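Section 6. Jaw faults and loss of grip

Read this section before you open the housing of a Zultarix hand-held gripper. It covers jaws that stop short, jaws that close unevenly, and jaws that open without a trigger pull. For charging faults, see Section 7.

CAUTION: The jaws can close with the trigger released if the position sensor has lost its zero. Keep fingers out of the gap whenever the battery is fitted, even if the status light is off.

6.1 Fault codes

702 — Jaw did not reach the commanded position.
839 — Left and right jaw positions do not agree.
586 — Trigger signal lost while the jaws were moving.

Code 586 stops the motor at once. The jaws stay where they are and will not hold a load for long. Anything heavy should be taken out by hand from below, with the battery removed.

Codes 702 and 839 often come up together after a drop. Clear 839 first. If you clear 702 first, the tool stores the wrong jaw position and you will have to repeat the zero procedure.

6.2 Before you start

You will need a clear, flat work surface, the 2 mm hex key from the case, a soft brush, and the fault log sheet.

Write down the code and the battery level before you switch the tool off. The code is not kept in memory after the battery comes out.

If two grippers are in use at the same station, finish the test on one tool before starting on the other. Both operators should agree on who is moving first. Jaws from two tools meeting over the same object was the cause of the bent linkage reported from the Stotberg site in April.

6.3 Checking the jaws for free travel

1. Release the trigger fully.
2. Slide the battery latch back and remove the battery.
3. Wait for the status light to go out.
4. Brush dust and grit from the inner faces of both jaws.
5. Push the left jaw inward by hand until it stops, then let it return. Do the same with the right jaw. Each should move with light, even resistance.
6. If one jaw sticks, look for a chip or a raised edge where it slides against the body. Do not file it down. Fit a replacement jaw pair, part Iltik 50.
7. Check that the clamp screw at the root of each jaw is snug. Do not use a power driver on these screws.

Light scuffs on the jaws do not affect the grip. Replace the pair if you find a crack of any length.

6.4 Empty jaw test

1. Refit the battery with the jaws pointing away from you and other people.
2. Hold the tool over the work surface with nothing between the jaws.
3. Squeeze the trigger slowly to the end of its travel, then release it slowly.
4. Watch both jaws. They should start together, meet in the middle, and open to the same distance on each side.
5. Repeat five times at normal working speed.

Stop the test if either jaw jumps, lags, or keeps moving after the trigger is released. Remove the battery and tag the tool out of service. 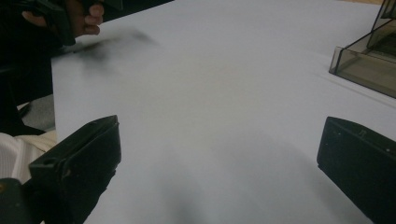 Can I keep working if code 839 clears by itself?

Take the tool out of use until it has passed the empty jaw test. A code that clears without a reset usually points to a loose sensor plug, and the fault will return under load.

6.5 Resetting the zero position

Do this only after the tool has passed 6.3 and 6.4.

1. Place the tool flat with the jaws open.
2. Hold the mode button until the status light blinks amber.
3. Squeeze the trigger fully and keep it there until the light turns steady.
4. Release the trigger. The jaws open and the light turns green.
5. Run the empty jaw test once more.

If the light goes back to amber, the zero was not stored. Try one more time. After a second failure, send the tool to the bench.

NOTE: Tools with the older Nicholas control board blink red at step 2. The rest of the procedure is the same.

6.6 Uncommanded opening

A tool that has dropped a load with the trigger held must not be reset in the field, whatever code it shows. Remove the battery, tape over the contacts, and tag the tool. Fill in the log with the weight and shape of the object and how long it had been held. Leave any residue on the jaws in place — the bench needs to see it.

Tagged tools go to Jagadeesh Arumugam. If he is away, hand them to Sioned Samuel. Report any injury, including a pinch that leaves no mark, to Naledi Hlongwane before the end of the shift.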